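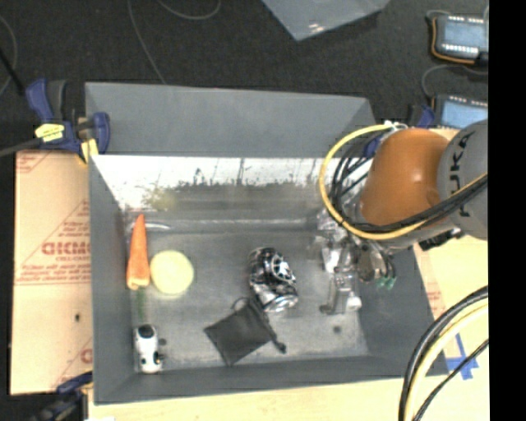

Blog > Workshop diary > Picking kits

So the Trilitz picking kit has been on trial with us since August, and a few of you have asked whether I'd pay for it myself. Mostly yes!

What you get is the grasp-planning software, a set of bolt-on fingers and 30 hours of phone support (we've used 19, mainly my fault). It runs on the KUKA arm we had already, and Ashok Dhillon did the fitting in one long afternoon – the cables took longer than the fingers did.

Our test is a plain grey bin with odds and ends in it. A carrot, a crushed can, a little black drawstring pouch, that sort of thing. The carrot is easy. Cans are fine until they're badly dented, and then the software dithers for ages before it commits. Pouches I'd call a coin toss. It will happily go for the cord instead of the cloth, and then you get a lot of swinging and a bit of swearing from Renato.

Shiny things under our lights are still a pain, and the manual has one paragraph on it. One!

The log says 3,772 picks so far, with 105 I had to sort out by hand. I can live with that. The yearly licence I'm less keen on, and I've written to Trilitz to ask if they'll do a smaller one for single-arm shops like ours.

Filed under: Kit reviews, Robot arms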